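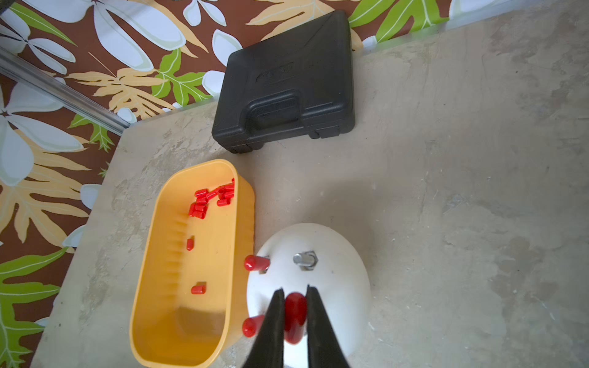 Une mallette noire à poignée moulée, près d'un bac jaune orangé.

La bricothèque de Rillton double ses horaires dès le mois de mai

Bonne nouvelle pour les bricoleurs du quartier Marín ! La bricothèque de Rillton, où l'on emprunte des outils comme on emprunte des romans, ouvrira désormais quatre après-midi par semaine au lieu de deux. Et les rayons se remplissent : 30 mallettes supplémentaires rejoignent le catalogue, qui passe ainsi la barre des 400 références.

Perceuses, ponceuses, coffrets de douilles, niveaux laser, il y a même une carotteuse (très attendue, la liste de réservation est déjà longue). L'adhésion reste à 8 euros par an, et chaque prêt dure une semaine, renouvelable une fois si personne n'attend derrière.

« On a vu arriver des gens qui n'avaient jamais tenu une visseuse et qui reviennent nous montrer les photos de leur terrasse, c'est formidable ! » raconte Trinidad Manalo, à l'origine du projet. L'hiver dernier, l'association a enregistré son centième adhérent, fêté comme il se doit avec un gâteau en forme de clé à molette.

Autre nouveauté, des ateliers d'initiation menés par Kelly Whitlock, menuisière à l'atelier Ondeck. Au programme de la première séance : percer dans le carrelage sans le fendre. Les suivantes porteront sur la pose d'étagères et l'affûtage des ciseaux à bois, et les enfants à partir de dix ans sont les bienvenus s'ils viennent avec un adulte.

Les réservations se font sur place, de 14 h à 18 h 30, ou par téléphone le matin. Pensez à apporter un justificatif de domicile pour la première inscription.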